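08/10/2026

Quick one before work. Coffee is too hot to drink so I'm typing.

So the bike. I said back in May I was going to quit driving to the office and everybody at lunch did the nodding thing. Well. 186 miles on the commute since then, which isn't a lot if you're a bike person, but I am not a bike person. I'm a person who bought a used Warnetti with a rusty bell because the guy selling it lived on my street.

Stuff I've learned, no order:

Padded shorts. Get them. I held out three weeks on pride and I was an idiot.

The hill on Plurusgate is not a hill in a car. I drove it for years, never noticed it. On the bike it goes on forever and there's a bus right behind you the entire way, breathing. I walk the top part most mornings. Don't care. The kids at the bus stop have opinions about it and they can keep them.

Going home is 22 minutes if I catch both lights. Going in is longer. Let's leave it there.

Rain is fine. Wind is not fine. I used to check the weather for rain and now I only look at the little arrow. Headwind on the river path and I show up at my desk looking like I lost a fight, and then somebody wants to talk about the budget. 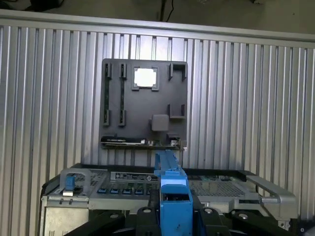
Also, locks. I had a cable lock, and Cyprian Wróbel from the second floor looked at it and just laughed. Wouldn't even say why. Next day he left a printout on my keyboard about lock ratings, all highlighted in yellow. So I bought a Proltell for 80 bucks, which hurt, and it weighs about the same as a small dog. I carry it up the hill every day. Then I found out you can just leave the thing locked to the rack overnight?? Everyone does. Look at any rack, there's locks hanging all over it. Months I hauled that thing.

Flats: 3 so far. First one I called my sister to come get me. Second one I fixed myself on the sidewalk outside Priedītis, the bakery, and it took so long the lady inside brought me out a poppyseed roll. Third one I did in ten minutes and I wanted somebody to see it and of course the street was empty. Always the back wheel too. Why is it always the back wheel.

Money, since my brother in law asked. I'm spending way less on gas. I'm spending way more on lunch, becuase I am starving by 10:30. Probably a wash. The parking permit is the real savings and I haven't cancelled it yet, still got the form in my bag, getting soft at the corners. Part of me thinks if I hand it in it'll snow the next morning.

What else. Sleeping better. Knees about the same. I know the names of two dogs on the river path and neither of the owners. One morning there was a heron standing right on the path and it would not move, so I got off and we sort of waited each other out. Late for the 9:00. Told them why and got no sympathy at all.

Now it's getting dark earlier and I need lights. Real ones, not the clip thing that came with the helmet and falls off at every curb. If you've got a front light you like, tell me, and please not one that needs an app. I don't want to update my light.

Gloves too I guess. My fingers were cold yesterday and it's only the start of October, so thats not promising.

Ok coffee is drinkable, gotta go. Wind arrow is pointing the wrong way again.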